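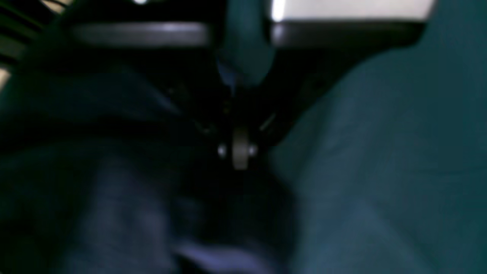
Last changed: October, for cell software 3.2

How to hand a sorting table over to a gripper cell without losing the shift

This page is for line leads and setup techs at textile sorting and laundry sites that are moving one table from hand picking to a Tromwood cell. It covers the change at the table and the change in the work. Mounting, power and network are in the Tromwood installation manual and are not repeated.

The steps were written up at the Prinari sorting hall and later checked against a second table at Leinonen. Both sites run mixed workwear, mostly blues and greens in cotton blends. If you run white flatwork, skip step 4 and use the factory light setting.

Before you start

You need the cell in manual mode, the Kaltero line controller logged in at lead level, and one full cart of typical goods. Do not use a cart of clean, folded stock. The cell has to be set up on the same heaps the pickers get.

Read the manual log for the table. If there isn't one, keep one for a week first. Write down pieces per hour, stops, and what caused each stop. Prinari's table ran 247 pieces per hour by hand, and without that figure there would have been no way to set a target for the cell.

Step 1. Set the feed

Lower the feed rate at the Kaltero panel to half the manual rate. Leave the belt in step mode, so goods move only when the cell calls for them. Pickers tend to pull a heap forward when the belt looks slow. Ask them to stop doing this during setup, as it shifts goods after the cell has chosen a pick point.

Step 2. Set the approach

Jog the gripper down over a heap where two garments meet. The tip should point into the gap between the two pieces of cloth. Aimed at the top of a fold, it tends to press the cloth flat and close on very little.

Save the height as APPROACH 1. Repeat on a low heap and save as APPROACH 2. The controller works out the heights between them.

Step 3. Set the grip

Start at the lowest grip force and close on a single layer. Raise the force one step at a time until the piece lifts clear and holds through a full swing to the drop point. Go one step higher and save.

If two pieces come up together, do not raise the force. Go back to step 2 and lower the approach speed. Double picks at both sites came from the approach in almost every case.

Step 4. Set the wrist camera for dark goods

Dark goods are the slowest part of the setup. Navy cloth in the shadow under the gripper gives the camera little to work with, and a fold can be hard to tell from a seam between two garments. The overhead light brightens the top of the gripper well before it does anything for the heap.

Add light from the side, low, on the left and right of the table. Set exposure on the darkest goods first and then check that the lighter pieces still show their folds. Turn on the settle delay so that the picture used for the pick is taken after the wrist has stopped. A blurred picture should be rejected and taken again. Leave RETRY at its default.

Step 5. Run the test cart

Run 500 pieces in automatic mode with one picker at the table. The picker does not touch the goods unless the cell stops. Log every stop under one of the four codes: miss, double, drop, jam. The cart passes at 99 percent correct picks. Below that, sort the log by code, fix the largest group and run the cart again.

Raise the feed only after a pass, one step per shift.

What changes for the people at the table

The picker's job becomes clearing stops, pulling goods the cell should not handle, and checking pockets. Pocket checks stay manual. At Prinari the bending and reaching went down, and the walking went up, as one person now covers two tables. Put a mat at both and move the reset buttons to where they can be reached from the aisle.

Pay grades should be settled before the cell goes live. Clearing stops is rated as machine tending at some sites and as sorting at others, and Leinonen had to redo its shift lists over this.

Plan two sessions of training per picker: one on stop codes and reset, one on lockout. No one reaches under the gripper without lockout, including to free a sleeve.

Upkeep

Wipe the camera window at the start of each shift. Clear lint from the gripper tip at every break. Inspect the moving parts at the tip every 3000 cycles and replace anything that does not turn freely. After any replacement, repeat steps 2 and 3 with a short cart.

Tromwood Support | Contact | Copyright Tromwood, all rights reserved | Back to top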